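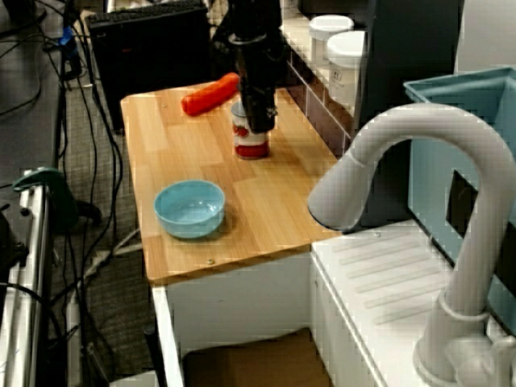
How much practice does a student need before the grasps are consistent enough to keep? Most members of the Drundstead course settled after two supervised sessions, although the point at which their release motions became regular came later than the point at which their approach motions did.

Home | Issues | Authors | Search | Login

3. Task Setup and Collection Procedure

3.1 Work surface

All trials in the student project were carried out on a play-kitchen surface. The setup shown in Figure 1 includes a wooden tabletop with a white kitchenette and faucet at one side. Objects are placed on the wood and handled by a single arm that reaches down from above. The kitchenette is left in place during every trial, including those in which no object is meant to reach the sink, so that each operator has to plan around the faucet.

Figure 1. Work surface with a tin can under the black gripper, a plastic sausage beside it, and a light blue bowl near the front left.

We considered a bare table for the first part of the course. Tautahi argued for it on the grounds that early failures would be easier to sort by cause. The counterargument, which we adopted, was that students trained on a bare table would have to relearn their approach paths once fixed structures were added. The decision was not tested, and we make no claim about which order is better.

3.2 Objects

The object set was chosen to give students clearly different grasping problems. An upright can calls for a vertical approach with good centering, and a small lateral error at the start of the descent tends to tip it. A long, rounded item such as the plastic sausage can be approached from above with less care about position along its length, but the gripper must be turned to match its axis. An empty bowl may be used either as a target for placing or as an object to be moved by its rim. We treat these as separate tasks in the log and do not pool them.

Initial positions were set by the student who was not operating. Positions were varied by hand within the reachable area, with no template or grid. This gave less even coverage than a scripted layout would have. In particular, students tended to avoid placing objects close to the base of the faucet, and the resulting gap is visible in the position data discussed in Section 4.

3.3 Operators and roles

Students worked in pairs. One operated the arm while the other reset the surface, read the task instruction aloud, and marked the outcome. Roles were exchanged after each block. Beaulieu supervised the first block for every pair and then withdrew, returning only when a pair asked for help or when the arm had been stopped.

Training followed the Worodwood exercise sheet, shortened to fit the class schedule. The sheet begins with free motion above the surface, continues with contact on a fixed object, and ends with a full pick and place. We dropped the timed exercise. In the December pilot, timing had led students to open the gripper before the object was fully supported, and the habit carried over into later blocks.

3.4 Recording and labeling

Trials were recorded with the Kotian logger, which stores arm state and gripper commands together with the instruction text. A trial starts when the operator presses the start key and ends when either partner presses stop. The marking student then assigns one of four outcome labels: complete, partial, failed, or aborted. A trial is complete only if the object rests at the target with the gripper open and clear of it. A can that reaches the target but falls over on release is marked partial.

The partial label caused the most disagreement. Several pairs used it for any trial in which the object had left its starting position, including those where it had only been pushed. The wording on the marking sheet was revised on 7 July 2025 to require that the object be lifted, and earlier trials were relabeled from the stored recordings by Tautahi. Where the recording did not settle the matter, the trial was removed from the analysis — it was not assigned to the lower category.

3.5 Stops and resets

Either student could stop the arm at any point. After a stop, the operator raised the gripper to the home height before the partner reached onto the surface. Pairs were allowed up to two restarts within a trial, after which it was marked aborted. A restart did not return the objects to their initial positions. This choice was made so that the data would include recovery from displaced objects, but it also means that the start of a restarted segment should not be treated as a fresh initial condition. The logger writes a restart flag for this purpose.

3.6 Transfer to the class repository

At the close of each session the recordings were copied to Virbridge, the shared store used by the course. File names were generated by the logger and were not edited by students. Marking sheets were entered separately by the student who had marked the block, and the two sources were joined on the trial number. Mismatches came mainly from trials that had been started and stopped by accident. These were kept in the raw set with an empty instruction field and excluded from all results reported in Section 4.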